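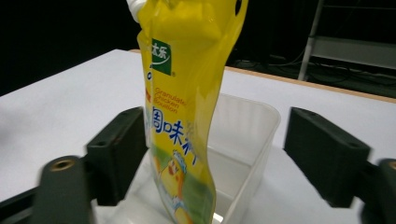 Reopening of the Devotional Reading Room at Tutent
2019-03-15

The Reading Room at the Tutent Retreat Centre has reopened following the transfer of the devotional collection from the former convent at Cukeo. Retreatants, parish groups and members of the public may once again consult the collection during ordinary house hours and may borrow from it under the terms set out later in this notice.

The collection now stands at 2661 items. Most are lives of the saints, novena booklets, sodality manuals and bound volumes of parish magazines, in English and French, with a smaller number in Irish and Polish. A large part was used for reading aloud in the refectory at Cukeo, and many volumes carry pencil marks showing where the reader was to stop. These marks have been left as they were found. Borrowers are asked not to erase them or to add their own.

The former arrangement, by size and then by date of arrival, has been replaced. Items are now shelved by subject under 11 headings, beginning with Scripture and ending with Local Parishes. Lives of the saints are shelved by the name of the saint and not by the name of the author, as a great many were published without one. Where a book treats several saints together it will be found under Collected Lives, on the wall facing the chapel corridor.

The catalogue has been entered in Trurix and may be searched at the desk in the Reading Room. It cannot yet be searched from outside the house. The card drawers from Cukeo have been kept, and they remain the better guide to the magazines. A number of cards record the opening line of a story along with its title, and this has already helped readers who remembered a tale from childhood but could not say where it had been printed.

The fragile material, chiefly pamphlets on poor paper, is held in the Dağdelen Cabinet, named for the family whose bequest paid for the shelving. Items in the cabinet do not circulate. They may be read at the long table on request, and photographs may be taken without flash for private study or for use in parish bulletins. Groups wishing to reprint a full text should write to the Centre first — some of the later pamphlets are still under copyright, and permission must be sought from the publisher or from the congregation concerned.

Borrowing

Up to five books may be borrowed at one time, for a period of one month. A loan may be renewed once, by telephone or at the front desk, unless another reader has asked for the title. Bound magazines may be borrowed by parish groups only. Books should be returned to the desk and not to the shelf. Those on retreat may keep books in their rooms overnight without signing for them, but are asked to return them before departure.

No fee is charged. Offerings toward the cost of binding may be placed in the box beside the door.

Reading aloud at meals

The custom of reading at the midday meal will resume on silent retreats. Readings will be drawn from the collection and will last no longer than the soup course. Retreatants who would like to read are invited to give their names to the guest office on arrival. Passages will be provided in large print. Those who prefer to eat without a reading may use the small dining room, where silence is also observed.

Summer study days

Two study days on the popular devotional story will be held at Tutent in July. The first will look at stories of return to the faith and the second at tales written for children preparing for First Communion. Each day will begin with Mass and close with Evening Prayer, with lunch provided. Places are limited by the size of the room. Registration forms are available from the guest office and should be returned with a note of any dietary requirements.

Gifts of books

The Centre is grateful for the many offers of books received since the move was announced. Space is limited, and gifts can be accepted only where the title is not already held. A typed or handwritten list, giving title, publisher and year, should be sent ahead of any delivery. Boxes should not be left in the porch. Prayer cards, missals and rosaries cannot be added to the collection, although the sacristy is glad to receive missals in sound condition.

Inquiries about the Reading Room may be made in person or in writing to the guest office at Tutent.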